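Elsie Tapsell has owned the same yellow backpack through 26 house moves, if you count couches, and she does. "Couches are the worst," she says. "You never unpack, so you never learn."

Her spare room in Plemamar is where she sorts things out, in theory. The system is simple: bag on its side, zippers open, everything out, then an argument with herself over what goes back in.

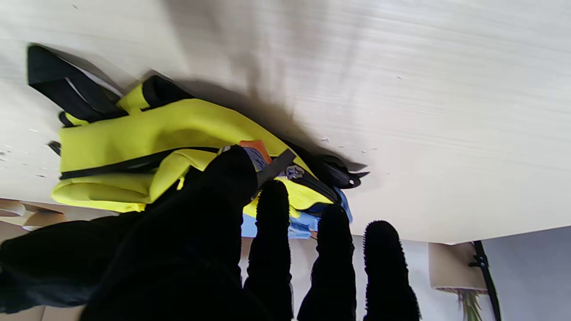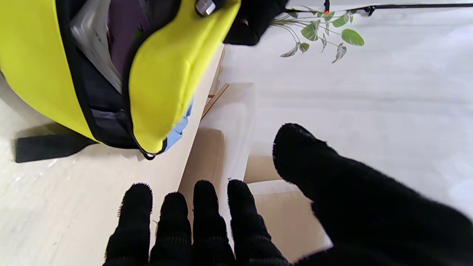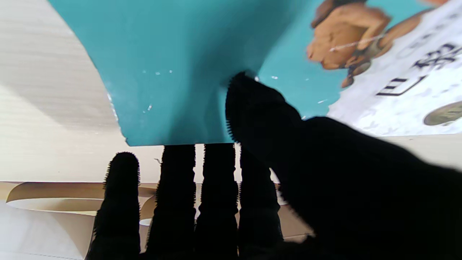 "I'm a terrible judge of what matters," she says. "I took eight pens to Skurnitz and no socks."

Her neighbour Fletcher Doolan favours wheels and considers the colour a public nuisance. Tapsell has heard him out. "Fletcher lost a grey suitcase at Grimshaw in February," she says, pouring the tea. "Ask him how many grey suitcases they showed him."

I did ask. He said 29, and changed the subject to parking.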